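Home > Kitchen & Home > Renovation Talk
Thread: White countertops, year two. Would you do it again?

pebbleyard
Posted Sep 24, 2019
So we're about to redo the kitchen in the second house and my husband wants the same matte white surface we put in the first one. I am on the fence. We went with a slab from Lachance last time and I loved it for maybe six months. Then I started noticing every coffee ring, every bit of turmeric, and the kids drink OJ like it's water (pulp everywhere, all day long).
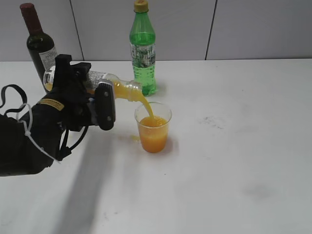 Anyway, the quote this time is $2,378 installed, with another $375 if we want the sealed finish. The sales guy swears the sealed one shrugs off anything. Has anybody lived with it for more than a year? I cook a lot of curry and I am not a wipe-as-you-go person, never will be.

grumblecake
Sealed finish, three years here. It's fine! Citrus is the one I watch, it can dull a soft finish if you leave it overnight. Turmeric comes up with a paste of baking soda and a little dish soap, leave it 20 minutes, then rinse. Don't scrub in circles or you get shiny spots. Ask me how I know.

tin_lantern
Gotta disagree with the sealed finish love. We paid extra for it at our place and it wore off next to the sink by the second August. The installer said that was "normal use." For that money I'd get the plain one and buy a big cutting board.

pebbleyard
Ugh, the sink is exactly where I'm worried. Tin, did they offer to redo it?

tin_lantern
They offered to redo it for a fee, ha. I passed. I rub the Skurkton polish on it every couple of months and it looks okay if you don't get down at eye level with it in the morning sun.

My real gripe with matte white is the gray stuff. It isn't stains, it's metal rubbing off on the counter from pans and cans and whatever else gets dragged around. First year I thought I'd scratched it to death. Most of it comes off with a cream cleanser but you have to go easy, and there's always a haze left that I can see and my wife says she can't. 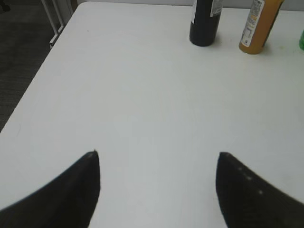 grumblecake: see, I don't get the haze at all, and I've got cast iron going back and forth every day. I wonder if yours is cleanser residue. Try going over it with plain white vinegar cut way down with water, once, and then dry it with a towel. If the haze is gone when it dries you were polishing soap the whole time. Check that your brand is okay with vinegar first, some of them aren't.

oatmeal_dept
Can I put in a word for not doing white? We had the Plundari in a sandy color, some kind of speckle, and I could go two days without wiping and you'd never know. (I know that's gross. I have twins.) When we moved I cried a little over that counter. The new place has white and I feel like I work for it.

tin_lantern
Speckle hides crumbs right up until you put your elbow in them.

oatmeal_dept
Elbows wash!!

pebbleyard
OK this is more helpful than three showrooms. I drove out to Skoterer yesterday at lunch and they let me take home some 74 sample chips, I'm not kidding, a whole shoebox of them. I've been putting mustard on the white ones. So far the plain matte is holding up better than I thought and the sealed one has a faint yellow edge, so now I'm even more confused.

What I keep coming back to is the light. Our kitchen faces north and the old one did too, and the white really did make it feel bigger. Even with the scuffs and little specks that show up on a surface like that, I never walked in and thought it was gloomy.

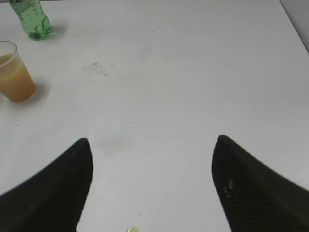
I might split the difference and do white on the long run by the window and something darker around the sink, where all the mess happens. My husband thinks two colors will look like we ran out of money. Has anyone done that and not regretted it?

grumblecake
We did it in the laundry room, white with a dark gray piece by the tub. Looks good to me. Make them show you the seam on a real job before you sign, though. Ours has a tiny lip and lint collects there.

tin_lantern
Two colors is fine but get both from the same place. Different thicknesses are a pain and each shop will blame the other one.

pebbleyard
Good call on the seam. Going to leave beet juice on the chips overnight and I'll post what happens.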